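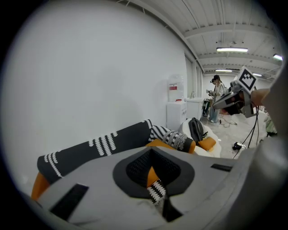

How often should you wash the cover on a bench cushion if it has a woven pattern on it?

Twice a year is enough for most homes. Vacuum it in between and treat spills the same day.

stalby_porch
Mar 20, 2024
Twice a year sounds low to me. We have a dog and I do ours every month, cold water, inside out, no softener. Cover is from Tenar and the white parts still look fine.

kettle47
Every month will wear out the stitching. I did that with a Verhoeven cover and the raised threads started to fuzz by September. Now I spot clean with dish soap and a damp cloth.

stalby_porch
Did you put it in the dryer? That does more damage than the wash.

kettle47
Low heat, yes. Could be part of it. I still think monthly is too much.

mudroom_m
Check the tag before anything else. If it's 100 percent cotton and never washed, it can shrink. I lost a 36 inch cover that way and had to buy new foam to fit.

velbridge_renter
Mine has black next to white and I'm scared of the dye running. Anyone use those color catcher sheets?

mudroom_m
I use two per load. Test a hidden corner with a wet white rag first. If color comes off on the rag, take it to a cleaner.

velbridge_renter
Thanks, will test it tonight.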